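Home | TV & Movies | How It's Made | Kids Ask | Games

How Does a Funny TV Show Get Made?
By the Kids Ask desk at Lumenta
May 19, 2020

I love a show that makes me laugh until my stomach hurts. So I went and found out how one gets put together, and wow, it takes a lot of people!

Let's use Joletdale, the comedy about a family that runs a bowling alley. It starts in the writers' room, where 11 writers sit and throw out jokes all day long. Most of the jokes get tossed. (I heard a few of the tossed ones, and I'm glad!) When they have a story they like, they type it up as a script.

Next comes the table read. The actors sit down together and read the whole script out loud, and the writers listen for laughs. If a joke gets only crickets, it goes back to be fixed.

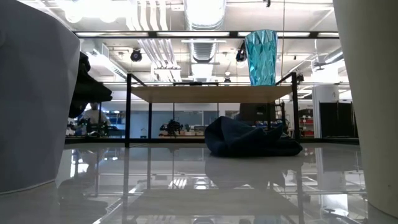 Then the actors practice for 3 days on the set. A set is a pretend place built indoors, and lots of its rooms have just three walls, so the cameras can look in where the fourth one would be.

On show night, about 300 people come to watch. Those are real laughs you hear! The actors may do a scene over and over, and sometimes the writers whisper them a brand-new joke in between.

Last of all, an editor picks the best bits and trims them to fit. My favorite editor works on Zototico, and she told me she once spent a whole afternoon on one sneeze.

Comments

bowlingfan: do the actors really bowl??

Mrs. P's class: We did a table read of our own play. It was loud!

zoto_girl: I want to be the sneeze editor

Next: What Is a Stunt Double? | Back to top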